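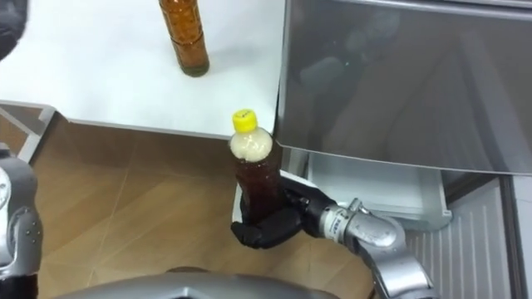 Brown bottle, yellow cap

I finally went through the drinks shelf this month, and the plastic bottles are what took the time. The one with the yellow cap has that amber-brown color I associate with the syrup Loan Lã gave me in March, but I am not going to trust color. There is a pale, cloudy layer up by the neck, foam or sediment, and I can't say which.

So I have a new rule. Anything without a name and a month written on it goes to the left side of the white table and waits there until I have looked it up or asked someone. I bought a roll of labels for this, 146 to a roll, which should last a few years.

The shelf itself is better now. I moved the Jimalska jars down one level and put the vinegar behind them – I use it maybe twice a month. Anything tall stands at the back. I got rid of 38 lids that fit nothing, and washed some 20 more that I'm keeping.

Next is the cabinet over the sink, where the Brunon tea tins are. I expect that to take an evening.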